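Part 4: Teaching the arm to rack plates

By now the arm should be bolted down, wired and homed (Part 3). If it is merely leaning on something, go back. This section covers the Tremel routine, which puts a plate in a dish rack in a good deal more time than you would take.

Before you start

You will need a dish rack with a flat base, at least one plate you don't love, and a free afternoon. The first version of these notes said an hour. That was optimism.

CAUTION: Keep the stop button within reach of your hand. Within reach of your foot doesn't count, as the Lurkley workshop floor can attest.

1. Set the rack against the wall, long side parallel to it, and mark its corners with tape. Any nudge after this and you start again from step 3.

2. Check the slack in the arm's cable. It should hang in an easy loop with the wrist at full reach. Cable ties are cheap; connectors from Vasiliauskas are not.

3. Open the Trekine panel and choose Teach. Jog the gripper to a slot and save the position. Save one above it as well, 25 mm clear of the dividers, so the plate comes down into the slot instead of through the side of it.

4. Close the gripper on the rim of a plate. Start at grip force 3 and go up a step at a time. At 7 it will hold anything, including two halves of a plate.

5. Tilt the wrist until the plate lines up with the slot. The colour of the plate matters more than you'd think: pale glazes near a pale wall confuse the sensor, so add a lamp from the side if the panel reports no edge.

6. Run the routine at quarter speed. Watch the lower rim, not the arm. The arm is more interesting, but the rim is what chips.

NOTE: If the plate catches on a divider, press stop, open the gripper by hand and lift the plate out. Do not press Resume to see what happens. We have seen what happens.

7. Once it behaves, save the program under a name you'll recognize in April. The shared drive already has several called "final".

The cycle counter on our arm reads 2,422, most of it earned on steps 4 and 5. Reset yours before the first proper run, then carry on to Part 5, which deals with bowls and is shorter than it should be. 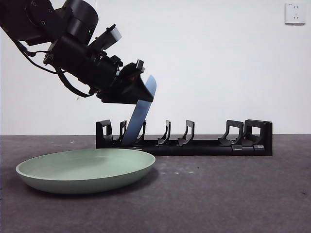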